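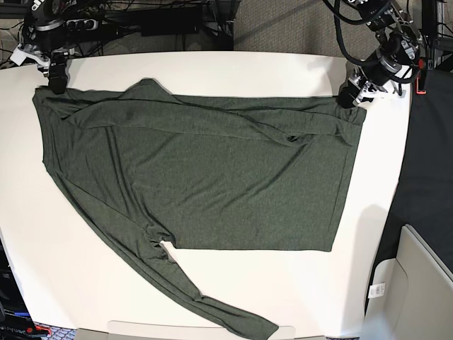 Student Robotics Project – Pre-Run Inspection Checklist
Station: two-arm garment folding
Project: Custine
Inspection date: 6/13/22
Inspected by: Yakubu Okoro
Revision: 4

Ratings: OK / OK with comment / Fix before run / N/A

Section A. Work area

A1. Tabletop clean, no tape residue or loose hardware. OK
A2. Table edges do not snag fabric. OK with comment
Comment: A sleeve can end up over the near edge when the shirt is spread. Start positions in the Lamptey script assume all fabric is on the table. Check cuffs before pressing start.
A3. Floor clear within arm reach plus one step. OK with comment
Comment: Keep bags on the hallway side. Same comment as last revision.
A4. Lighting even across the table, no direct glare at camera height. OK
A5. Observer line marked and visible. Fix before run
Comment: Tape is worn through at the door end. Replace with the yellow, not the masking tape.

Section B. Power and emergency stop

B1. E-stop tested from both operator positions. OK
B2. Arms hold position or lower slowly on stop, no free drop. OK with comment
Comment: Left arm sags slightly before the brake holds. Within the limit in the Luroritz setup sheet. Recheck in September when the next group starts.
B3. Supply secured, vents not blocked. OK
B4. Power strip not chained to another strip. OK

Section C. Arms and cables

C1. Shoulder and elbow screws checked against paint marks. OK
C2. Cable loops have slack at full reach and cannot catch on the other arm. OK with comment
Comment: Run both arms through the wide pose by hand, power off, and watch the loops at the elbows. Two students on this step, one per arm.
C3. No exposed conductor, no crushed jacket. OK
C4. Wrist camera mounts tight. OK
C5. Joint cycle count logged. OK
Comment: 171 cycles since last service. Service interval is 2,000 for wrist joints and 3,000 for shoulder joints. Enter the number in the Sterell log as well; the two did not match last time.

Section D. Grippers

D1. Finger pads seated, no peeling or hard spots. OK
D2. Fingers close evenly, no side play. OK with comment
Comment: Slight play on the right gripper at the pivot. Tighten a quarter turn and repeat the check. Do not use threadlocker on this part.
D3. Grip force set to FABRIC profile, not BLOCK. OK
D4. Fingertips do not strike the table at lowest commanded height. OK with comment
Comment: Height offset was changed after the pads were replaced. Confirm with a sheet of paper under each fingertip before loading a garment.

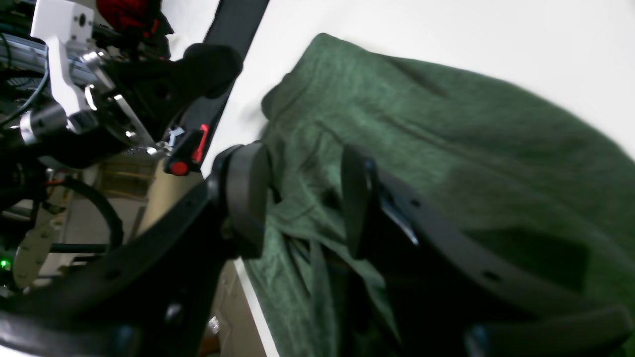 Gripper at the green garment, wrist camera view. Refer to D1 and D4.

Section E. Test garment

E1. No buttons, zippers, pins or drawstrings. OK
E2. Garment color contrasts with tabletop. OK
Comment: Dark green on white segments well. The gray one does not and should stay in the bin until thresholds are redone.
E3. Garment dry and free of lint buildup. OK
E4. Both start states tried, flat and crumpled. OK with comment
Comment: Flat start is routine. For crumpled start, limit speed to the slow setting until the grasp point search has been reviewed by a second student.

Section F. People and procedure

F1. One operator at the stop button for the full run. OK
F2. Hair tied back, lanyards off, sleeves above the wrist. OK
F3. No reaching in to straighten fabric with arms enabled. Fix before run
Comment: Seen twice during practice – both times to free a caught cuff. Disable first, then reach. Repeat the briefing for the whole group and have each student initial the sheet.
F4. Run log open and labeled before start. OK

Result: conditional. Close A5 and F3, then run at slow setting only. Full speed after D2 is rechecked.

Signed: Y. Okoro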